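Reading an old easement: notes on the Meva Road driveway

Filed under: property, paperwork

My driveway crosses the corner of the neighboring lot before it reaches Meva Road. The crossing has been there since before either house. When I refinanced in January the lender's title company, Kapoor Title, returned the commitment with an exception in Schedule B that read, in full, "Easement recorded in Book 301, Page 103." The loan officer said it was standard. I wanted to know what it said, and getting from that one line to an understanding of the document took several evenings. What follows is the order I would do it in now. I am not a lawyer. The rules differ by state, and in a few places they differ by county.

Getting the instrument

A title commitment lists exceptions. It does not explain them. The company will usually send copies of the recorded documents if asked, and the commitment I received had dead links where the copies should have been. I asked twice, got the deed and the plat, and went to the Collgate recorder's office for the rest.

The index at Collgate is split. Newer instruments are searchable by name, parcel or instrument number. Older ones are searchable by name only, under grantor and grantee, in bound index books. If you already have a book and page you can skip the index and ask for the page directly. Do that, but then go back and run the index anyway, under the names on the document. A book and page reference gets you the original grant. Amendments, partial releases and assignments sit in other books, and the original page may or may not carry a note in the margin pointing to them. Mine carried no note, and there was an amendment.

Ask for the complete instrument. The first copy I was given stopped at the signature page. The exhibit with the legal description was on the next page and had not been copied.

Reading the grant

The first thing to settle is whether the easement is appurtenant or in gross. An appurtenant easement belongs to a piece of land and passes with it. An easement in gross belongs to a person or a company. Utility easements are commonly in gross. Driveway easements are commonly appurtenant, but the wording controls. Look for a description of the land that benefits, often called the dominant parcel, and for the words "heirs, successors and assigns" or "shall run with the land." My document has a description of both parcels and the phrase "for the benefit of the parcel first described." The older style of drafting does not label anything, so read the descriptions slowly and work out which lot is which. I had them reversed for a full evening.

Next is purpose. The 301 document grants a right of way "for ingress and egress." Read plainly, that is the right to go in and out. It says nothing of parking, drainage or buried lines. Courts in many states read such a grant narrowly, and some will allow uses reasonably needed to enjoy it. If you plan to run a water line or conduit down a shared driveway, ingress and egress language is a weak thing to rely on, and a separate utility easement is the usual fix.

Then location. The strip in mine is described by a centerline, starting at an iron pin on the road and running in two calls to a point on the common boundary. The width is given once, in the exhibit, and not in the body. I have seen other easements with no width at all, in which case the width tends to be argued from actual use. Where the body and the exhibit disagree, find out which one your state prefers before assuming anything.

Plotting it

I plotted the calls by hand first, with a protractor, and then in Virkel, a drafting program with a deed entry mode. You type the bearing and distance for each call and it draws the line. A few things to watch:

Bearings are measured from north or south toward east or west. "South 44 degrees East" means face south and turn 44 degrees toward the east. Entering it as north gives you a line that looks reasonable and is wrong.

Old distances may be in rods or chains. A chain is 66 feet and a rod is 16.5 feet. Mine were in feet, except for one reference to an adjoining line in rods.

The basis of bearings matters. If the old survey used magnetic north and the new plat uses a state grid, the two drawings will be rotated relative to each other. Line up a boundary that appears in both and rotate to match. Virkel will do this from two points.

A hand plot is fine for understanding. It is not evidence of anything. When my drawing suggested that the pavement had drifted toward the neighbor's side near the bend, I did not know whether the drift was in the asphalt, in the pin or in my typing. A surveyor found the pin and staked the strip for $400. The pavement is inside it, with less room on the east edge than I would like.

Maintenance

The original grant is silent on who pays for upkeep. In the absence of an agreement, the general rule in most places is that the party using the easement maintains it, and where both parties use it the cost is shared in some proportion to use. "Some proportion to use" is a poor basis for a conversation about gravel.

The amendment covers this, which is the reason I am glad I ran the index. It splits the cost of "repair and snow removal" evenly between the two lots and requires written notice before any work. It does not define repair. Whether repaving counts as repair or improvement is left open. My neighbor and I have written a one-page maintenance agreement that defines it, sets a notice period, and says what happens if one side does not respond. We signed before a notary and recorded it. Points from that process:

The agreement must contain the legal descriptions of both lots, or a reference to the recorded plat, or the recorder cannot index it against the land.

It should cite the original easement and the amendment by book and page.

If either lot has a mortgage, check the loan documents first. Some lenders want to consent to anything recorded against the property.

Margins matter. The recorder rejected our first version for the top margin and for having no return address. The second went through.

Insurance

My homeowner's policy covers liability on "insured premises," and the definition includes ways immediately adjoining that are used in connection with the house. The agent read this to include the easement strip. I asked for that in an email and have filed it with the policy. The neighbor's policy is worded differently and her agent has not yet answered.

Still open

The title exception itself has not changed and will not. It is a correct statement that an easement exists. I did ask for the amendment to be added to the schedule, and the final policy lists it as a separate line. I also asked whether the policy insures my right to use the strip or merely notes it. Those are different things. To have the benefit insured, the easement parcel has to appear in the insured legal description in Schedule A. It did not in the commitment, and it does now.

I have not looked into what would happen if one of the lots were divided. That goes in another post.

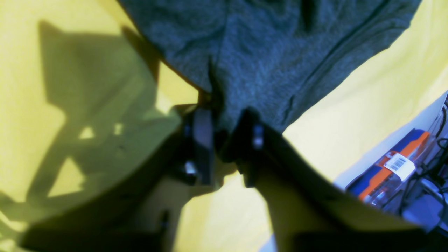
No. 44

Previous: Reading a plat with missing monuments
Next: Recording fees and what they cover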